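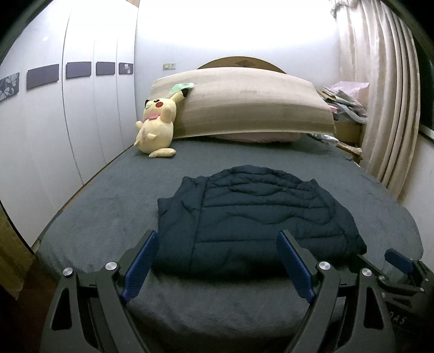
A puffer folded down on the bed.

THE GREAT PUFFER PUT-AWAY
How to fold, store and fall back in love with your biggest jacket 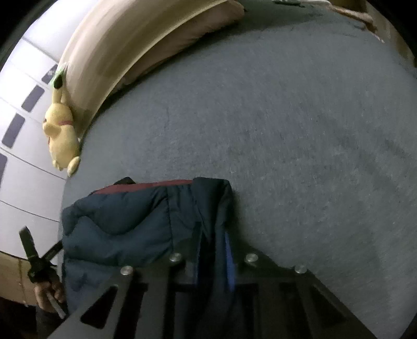
Stirniton Rønning

I love my navy puffer the way other people love a good couch. It's warm, it's squashy, and it makes a walk to the bus stop in July feel like something you chose to do. But come the end of spring it takes up half the hall cupboard, and every year I used to shove it in behind the vacuum cleaner and hope for the best. It came out looking like a pillow that had been sat on by a horse.

So this year I've gone about it properly, and I'm a complete convert. I've even told the people at my local dry cleaner, who were very patient with me.

Start on the bed. I know the floor has more room, but a bed is the right height for your back, and a plain sheet shows up every bit of lint and every stray feather. Grey is perfect for this! Push the pillows and soft toys up to the headboard (a Pikachu makes a very decent supervisor) and lay the jacket out flat with the hood at the top.

Then go through the pockets. Mine gave up two tram tickets, a hair tie and a muesli bar that I think was from the Catberg markets. Do it now, while it's all spread out, and you won't find a tissue in crumbs next winter.

Check the stitching while you're there. Run your thumb along each channel and feel for flat spots where the filling has wandered off to one end. If you find one, pinch and tease it gently back along the row. It's strangely satisfying, and I did both sleeves before I noticed my tea had gone cold.

Once you're happy, close up the front, bring the sleeves in across the body and fold the sides to the middle. Go slowly and press the air out with your forearms — a puffer wants to spring back, and you have to let it sigh a bit between folds. Tuck the hood in last. You'll end up with a fat, rounded bundle, and that's fine. It should still have some bounce in it.

I keep mine in a cotton bag from Skikholm that cost me 20 dollars. Vacuum bags are tempting when you live in a small flat, and I used one for years, but squashing the filling flat for months does it no favours. A breathable bag on the top shelf, with nothing heavy on it, is all the jacket asks for.
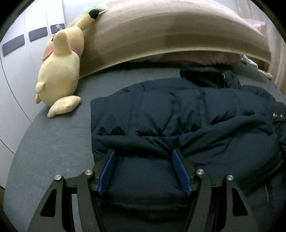
Getting it out again

When the first cold morning comes, open the bag the night before and give the jacket a proper shake by the shoulders. Leave it lying loose for a few hours, then shake it again. I like to hang it near an open window on a wide hanger, with the zip undone so the air can get right through. By breakfast mine is its old colour, its old shape and very nearly its old size, and I'm out the door looking like a happy navy marshmallow.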